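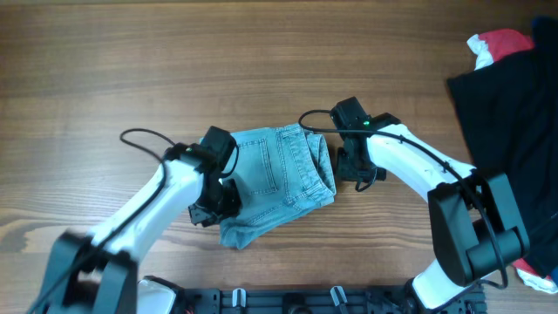 Folded denim on a wood table

Flea treatment stopped working? 7 replies

hkincaid
We have a nine-year-old beagle mix, Montoya, and a younger cat. Both have been on the same monthly topical for four years. This fall I started finding fleas on the dog again, two weeks after a dose. I called the vet in Atdale and they want to see him before switching to an oral. Has anyone else had a topical just quit on them? I'm wondering if the fleas around here are resistant now.

pludumico
More likely it's your house. The fleas you see on the dog are a small part of it, the rest are eggs and larvae in the carpet and the couch. The pupae can sit there for months and most sprays don't touch them. Vacuum every day for a few weeks and empty the canister outside.

zidell_barn
Agree about the vacuuming, disagree that it's always the house. We had the same thing with two dogs and switching to a prescription chew fixed it. I did not change one thing about how I clean.

hkincaid
I vacuum twice a week. Will go to daily. He's 46 pounds if that matters, and the box he's on covers up to 55.

tansyroot
How often does he get a bath? Some topicals wash off, especially with dish soap. Ours said to wait 48 hours after applying before any water, and my husband was hosing the dog down the same evening.

hkincaid
He swims. Desmond takes him to the creek most mornings, so that could be part of it. I never put those two together.

tansyroot
I'd start there. Ask about the oral, swimming doesn't matter with those.

rlo468
Save your money. Diatomaceous earth on the carpets and a garlic clove in his food. Worked for my last three dogs.

zidell_barn
Please don't give a dog garlic. It damages their red blood cells and it doesn't do anything to fleas. The powder isn't great for anyone's lungs either.

rlo468
Mine lived to 15. Everybody is free to do what they want.

pludumico
Also, treat the cat on the same schedule, and only with a product made for cats. Dog products with permethrin can kill a cat. If you do put a permethrin topical on the dog, keep them apart until it dries, and ask the vet if you should be using it at all with a cat in the house.

hkincaid
Both of ours are on the versions for their own species. Appointment is at 4. I'll ask about the chew and about a tapeworm check, I saw something like rice grains on his bed this morning.

zidell_barn
That's tapeworm. They get it from swallowing fleas. One dose usually clears it but it comes back if the fleas do. Mention if he has ever had a seizure, some of the chews aren't a good choice for those dogs.

hkincaid
Back from the vet. No seizures ever, so he's on the chew, plus a tapeworm pill. She said to expect to see fleas for a couple of months while the ones in the house finish hatching. Bedding goes in the hot wash every week. The cat stays on what she has.

pludumico
Sounds right. Don't skip doses in January just because it's cold out. They do fine indoors.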